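Weighted Categories and the Empty Gradebook Column

Tue 10 March
Posted by the author of this blog

The end of the quarter is the only time of year I read gradebook documentation on purpose. Our district moved to the Brerkon gradebook in the fall, and the export from it goes to Heywood, the reporting system that prints the cards. The two do not handle empty cells the same way.

In Brerkon, a blank cell is ignored. A student with no score on a quiz has that quiz left out of the average. In Heywood, a blank cell is ignored only if the assignment is marked "optional" before the export. Otherwise it is read as zero. The setting is not on the export screen. It is under assignment properties, second tab.

I have 198 students across my sections, so checking by hand was not a good use of a Sunday. I compared the two averages in a spreadsheet and filtered for any row where they differed.

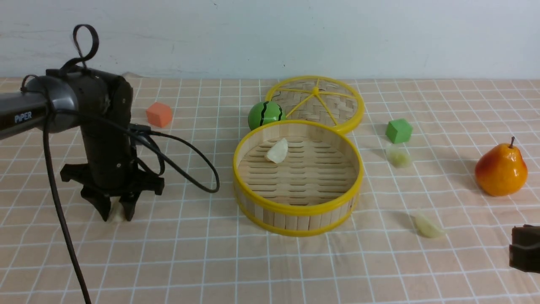

What the filter showed

Nearly all the mismatches came from two assignments, both makeup labs. Only students who had missed the original had a score. Everyone else was blank, and Heywood gave them a zero. In a category worth a small share of the grade this moves the average by a point or less, which is easy to miss. In the lab category it moved several students down a full letter.

The fix is to use the exempt code and not leave the cell blank. Exempt survives the export. I filled the column for one section, exported again, and the averages matched to the second decimal. Then I did the rest.

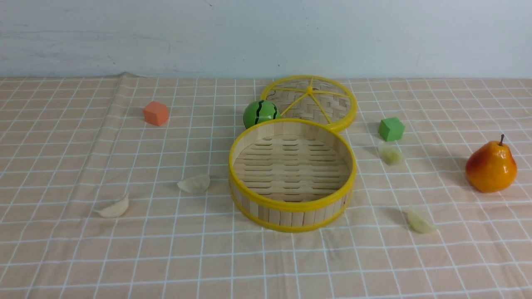

Category weights are a separate problem. If a category has no scores yet, Brerkon spreads its weight across the others. Heywood does the same, but it decides what counts as a category from the assignment list, so a category holding one unscored assignment is treated as active. Think of the category as a container, like the round bamboo steamer with the yellow rim: Heywood checks whether the container is on the table and Brerkon checks for scores in it. Delete the placeholder assignments, or move their due dates into the next term.

I also tested the Collstead import tool, which claims to catch both cases. It caught the blanks. It did not catch the placeholder category.

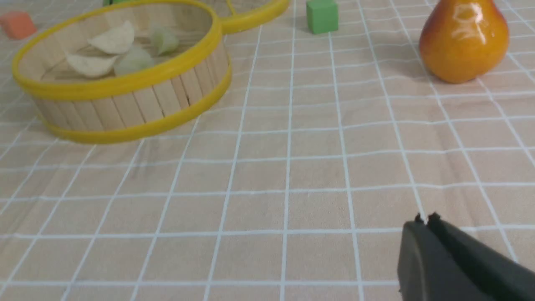 Order of steps I now use

1. Fill blanks with the exempt code.
2. Remove or re-date placeholders.
3. Export one section and compare averages.
4. Export the rest.
5. Save the comparison sheet with the term name in the title.

Step 3 takes 12 minutes. I have not found a faster way that I trust.

Comments

gradebook_widow
Does exempt carry over if a student switches sections mid-term? Ours came through blank again after a transfer.

room_b_chem
Same here with transfers. I re-enter them after the schedule change posts. The second tab tip saved me, thank you.

mathlab7
We use Gasum instead of Heywood and it reads blanks as zero no matter what. The exempt code works there too, but it has to be uppercase.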